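Zisotik is a plain-text list of words and phrases for washing, folding and mending household fabric, gathered from care labels, old housekeeping booklets and letters. It was put together for people who write dictionaries, translate product leaflets or catalog textile collections.

Current release: 16/08/2023 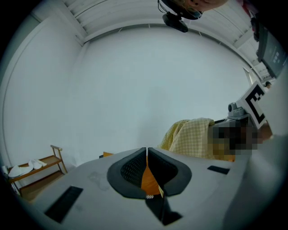
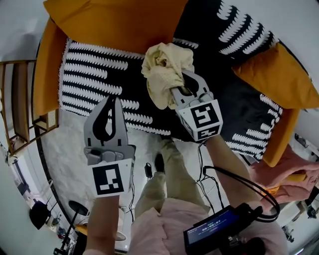 ## Contents

The list has 2,267 entries in one tab-separated file, `terms.tsv`. A second file, `sources.tsv`, gives the 215 printed and handwritten sources the entries came from. Handwritten sources are marked `ms` in the `kind` column.

Each row in `terms.tsv` has these fields:

- `id`: a number that stays the same between releases
- `term`: the word or phrase as found, with original spelling
- `norm`: modern American spelling, if different
- `sense`: a short definition
- `source`: one or more source ids, separated by semicolons
- `note`: free text, often blank

Where one word has two meanings, it gets two rows. "Bluing" is listed once as a product and once as the act of using it. "Slipcover" and "loose cover" are separate rows, and the note on each points to the other.

## How entries were chosen

A term had to appear in at least one source in a sentence or on a label. Words found only in an index were left out. Brand names were left out too, except where a source uses one as an ordinary verb.

The Craddock booklets are the largest single group. They repeat a lot from one printing to the next, so only the earliest printing with a given term is cited. The Kandia letters supply most of the mending terms, including 37 names for kinds of patch and darn. Many of those names appear in no other source we used.

Definitions were written from the sources and then checked against a second reading. If the two readings did not agree, the `sense` field begins with `?`.

## Format

UTF-8, Unix line endings, no quoting. Fields never contain tabs. Blank fields are left blank, so a row can end in a tab. Some spreadsheet programs turn entries such as "1-2 wash" into dates; import every column as text.

To convert the list to the Clodik exchange format:

 clodik-convert terms.tsv --out terms.clo

The `note` field is dropped in that format.

## Known problems

- 3 rows cite a source with a missing page number.
- Temperatures are given as printed. Fahrenheit and Celsius are mixed, and some sources do not say which they use.
- Starching terms are thin. More are planned for the February release.
- Spelling in the Kandia letters varies, and `norm` has not been filled in for all of them.

## License

The list and definitions are released under CC BY 4.0. Scans of the sources are not included. Send corrections as a pull request against `terms.tsv`, with the row id in the title.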